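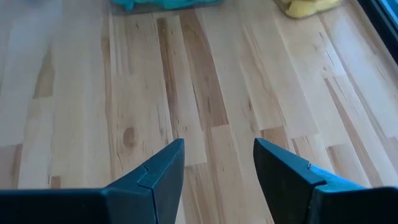
Starting cloth sorting from tangled pairs: our results so far

Forum: Learning from demonstration
Replies: 5

Pauline Birkett
Hello all, and sorry in advance for the long post, I've been wanting to write this up since January and it has grown a bit. We've been teaching the Trevik setup to sort microfiber cloths by color, yellow in one bin and teal in the other. Our first batch of demos all began with the cloths lying apart, nicely spread over the table, and the policy we trained on them was lovely to watch right up until two cloths touched. Then it would grab a fold of each and carry the whole lot to whichever bin it felt like.

So for the second batch we changed one thing, the starting layout. Before every demo we bunch a yellow and a teal together and set the bundles down on the bins' neighbors' side of the table, so the operator has to pull the colors apart as part of the job. Same operators, same number of demos, same training recipe. On 40 test runs with tangled starts, the old policy finished 13 with every cloth in the right bin and the new one finished most of them. I'm still going back over the videos, so I'd like to hold off on the exact number until I trust my own scoring!

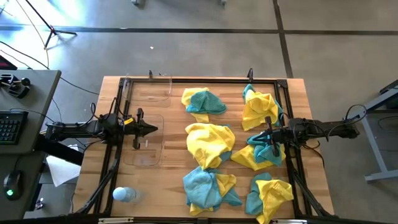 Shevchuk
Nice write-up, Pauline, but I'm not convinced the tangling is what did it. You trained on tangled starts and tested on tangled starts. Of course the second batch wins. What happens when you put the new policy on the spread-out layout? If it got worse there, then you've moved the problem somewhere else and I'd want to see that in the same table.

corham_bench
I had the same question as Shevchuk, plus a smaller one. When the operator pulls a pair apart, do they always lift the top cloth first? We had a folding project where everyone picked up the same habit from whoever trained them, and the policy copied it so faithfully that it hovered over any pile that was stacked the other way up.

Pauline Birkett
Both very fair, thank you. On the spread-out layout the new policy did about as well as the old one, a touch slower, and I think the slowness is the little tug it has learned to give every cloth before lifting (rather endearing, though it does eat up time). I'll add those runs to the table.

As for habits, yes, guilty. We had no rule about which cloth to take first, and when I watched the demos back the operators nearly always went for whatever was on top. We do shuffle the bundles by hand, so sometimes yellow ends up over teal and sometimes it's more of a side-by-side muddle, but the order of picking is very much a human habit.
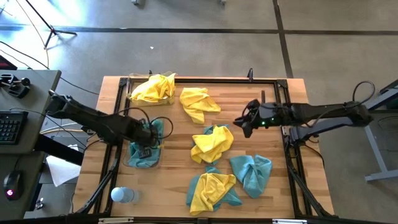

The part I'd most like advice on is the middle of a run, when some cloths are already in the bins and others are still in piles. Nearly all our failures come at that stage. A heap in a bin looks an awful lot like a heap on the table, especially with clear plastic bins, and 3 of the failed runs ended with an arm going back into a bin for a cloth that was already where it belonged. I'm tempted to record short demos that begin from half-finished tables.

Bimier
Do the half-finished ones. We tried it with cable sorting and it helped more than doubling the full-length demos. I'd try opaque bins too, as a separate test, so you can tell which change did what.

Shevchuk
I'd go the other way and leave the bins alone. If the policy can't tell a sorted heap from an unsorted one, swapping the bins only hides it. Agree on the half-finished starts though, and please keep some of those layouts out of training so there's something left to test on.

Pauline Birkett
Half-finished starts it is, with a set held back, and the clear bins stay for now. Bimier, how far along were your cable runs when you started recording? I was thinking of stopping after the first couple of cloths, but I could easily be talked into something later.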